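Drunwood Shared Workshop – Equipment Tickets
Bench 4: right arm stops responding when the wrist turns
Status: Closed
Opened by: Selamawit Tesfamariam
Assigned to: Vasilică Jitaru
Opened: July 18, 2026
Viewed 1,204 times

Problem
The right arm on the two-arm table stops partway through a move. The controller (Flindo, desktop version) shows "wrist joint not found" and holds both arms where they are. The left arm is fine after a restart. The right one comes back too, then drops out again the next time the wrist turns past a certain point.

It happens on the card wallet routine, where one arm steadies the wallet and the other lifts the sleeves. It has never happened on the simple pick-and-place test. I can run that all evening without an error.

What I expected: the routine finishes, or at least the left arm keeps its position and the right one reports which motor has failed.

Already tried (Selamawit)
Restarted Flindo and the computer. No change.
Swapped the USB cables at the computer end. The error stayed with the right arm.
Slowed the wrist to half speed. The fault came later in the run but still came.
Reloaded the saved settings from October. No change, and I had to redo the home positions afterward, so don't bother with this one.

Reply – Vasilică
Thanks, that narrows it down. If the fault stays with the arm when you swap cables at the computer, leave the software alone for now. Please look at the cable that runs out to the gripper. On this build it has to make a big loop to clear the wrist, and the plug at the end takes the pull if the loop is too short. Also tell me what is on the table when it happens. The wallet routine reaches lower than the test does.

Reply – Selamawit
The setup is as follows. Both arms are on the front rail. The table has the wallet, the black card case and the clear holder with the teal-green card in it. The fixed camera's view comes first and the wrist camera's second.

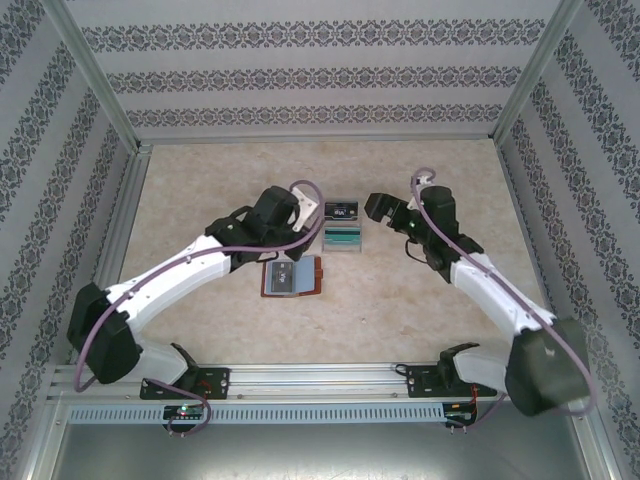
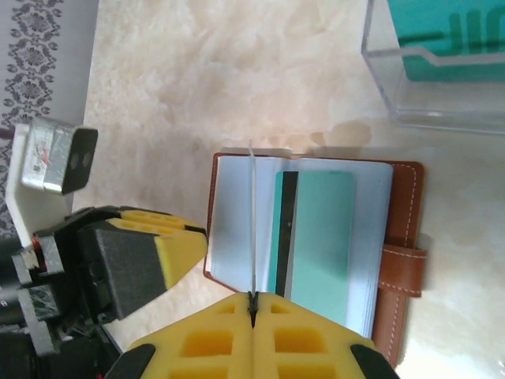
Reading time: 4 minutes

Reply – Vasilică
Good, that helps. In the fixed camera view both of the mauve cables stand well up over the grippers, so length alone may not be the trouble. I would still check the right one by hand. With the motors off, turn the wrist slowly from one end of its travel to the other and watch the plug, not the loop. Then do the same on the left arm and compare.

On the wrist camera side I have only one comment. The wallet is lying open with the snap tab out to the right. If a finger catches the tab, the wrist will push harder than you planned. Fold the tab under for the next few runs so we are testing one thing at a time.

Log – Selamawit, first session
Motors off. Turned the right wrist by hand. Near the end of its travel the plug tilts in its socket. On the left arm the plug stays straight through the whole turn.
Compared the two cables where they are tied down. The tie on the right arm sits one link lower than on the left, so the last stretch before the plug has no slack in it at all, however big the loop is.
Ran the wallet routine with the tab folded under. Same error, same place. The tab is not the cause.

Log – Selamawit, second session
Cut the tie on the right arm and moved it up to match the left. Pushed the plug fully home. Turned the wrist by hand again and the plug stayed straight.
Ran the wallet routine four times. The first three were clean. The fourth gave the error again, but later in the move.
Pulled the plug and looked at it under the bench lamp. One of the contacts is spread open. I think it was bent by the earlier pulling and now lets go when it gets shaken.

Reply – Vasilică
That would do it. There is a bag of spare plug housings in the Baidoo drawer, under the soldering station. You can crimp a new end on the old cable – no need to replace the whole run. Switch the supply off before you unplug anything at the motor. Check the pin order against the left arm before you power up.

Log – Selamawit, third session
New end crimped on and checked against the left arm. Powered up, both arms found on the first scan.
Ran the wallet routine five times at normal speed with no error. Put the tab back out to the side and ran it again. No error.
Saved the home positions under the name "Weltaldale" in Flindo. Please don't overwrite that one.

Still open
Flindo freezes both arms when only one loses a joint. I would like an option for that, but it belongs in its own ticket and I will file it separately.

Closed by Vasilică Jitaru. Cause: damaged contact in the right wrist plug, from a cable tie set too low.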